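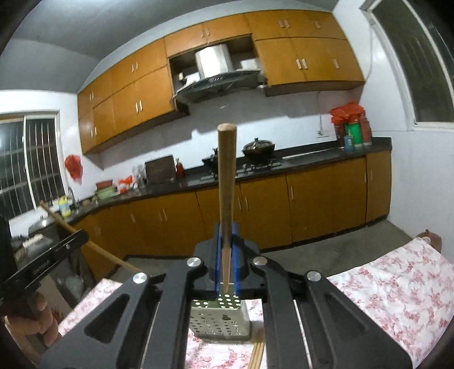 Putting chopsticks away, quick version

Wash, rinse, then dry them properly. I leave mine on a towel 34 minutes, longer in March when the kitchen's cold.

Stand the holder on the table, one with holes so air gets in. Sticks go in one at a time, thin end down. Don't cram. Mine takes 8 pairs, any more and they jam.

Any split or fuzzy tips, bin them. Holder needs a scrub evry 2 weeks, bottom gets slimy.

Ruan Nel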